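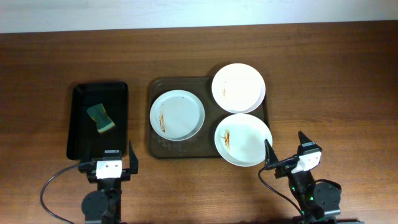

SKERNDALE, October. Anyone who has ever faced a tray of dirty plates after a good dinner knows that the job is really a string of little jobs. You pick up the sponge, you find the sauce, you wipe, you look again, you stack. The team at Trasard has spent the better part of a year teaching a pair of robot arms to think about the chore the same way, and we are very happy (and, we admit, a bit tired) to share the results today.

The method is called Besell. Most training approaches treat a long household task as one unbroken stretch of motion, so a small slip near the start tends to spoil everything that comes after it. Besell learns where one piece of the job ends and the next begins, and it asks itself at each of those points whether the plate and the sponge are where they ought to be. If they aren't, the arms go back and repeat that piece alone.
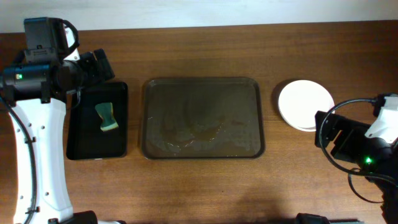
The practice sessions behind the work came to 2744 in all, each one guided by a person steering both arms through the wiping and stacking of plates. Our operators varied the placement of the plates and the amount of sauce from one session to the next, and they were encouraged to make the ordinary mistakes people make, like setting a plate down crooked, and then to fix them. Those fixes turned out to be some of the most useful material we had!

In our tests, Besell finished the full job in 20 of 25 attempts. The same arms, trained on the same sessions without the checking step, managed almost half that. Four of the five misses came from the sponge slipping in the grip, and the other from a plate the system judged clean a little too soon.

Two hands, one sponge

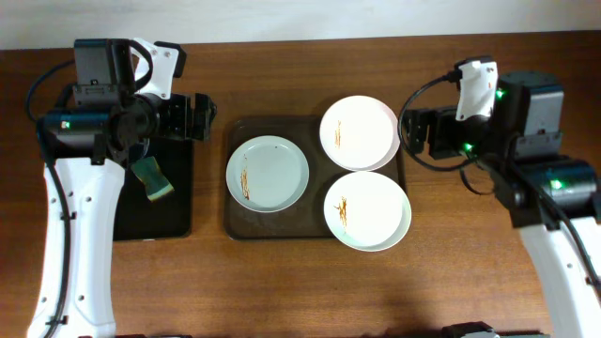 By Irena Makowska
Trasard Research News

Getting the two arms to share the work took longer than anything else. Early on, each arm waited politely for the other and very little got washed. The version we are releasing lets either arm take the lead for a given piece of the job, and passes the lead along when that piece is done. Views from the wrists help with the close work, where a finger's width one way or the other decides whether the sponge comes up or stays put.
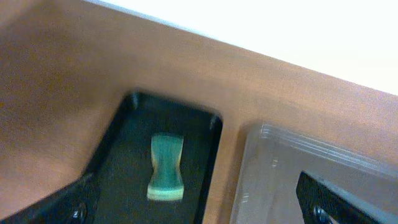

Nông, after reading an early draft of the paper, wrote back that the checking step was the part worth borrowing, and that "you could take the plates away tomorrow and still want it for folding towels or packing a lunch." The same note asked for harder tests with baked-on food, and we think that's fair. Those are next on our list, along with bowls and cups.

The paper, the practice sessions and the training code will be free to download from the Trasard website by the end of the month. Groups with a two-arm setup of their own are warmly invited to try Besell and tell us what breaks. Questions and visit requests can go to the Trasard press desk in Skerndale, open from 9 a.m.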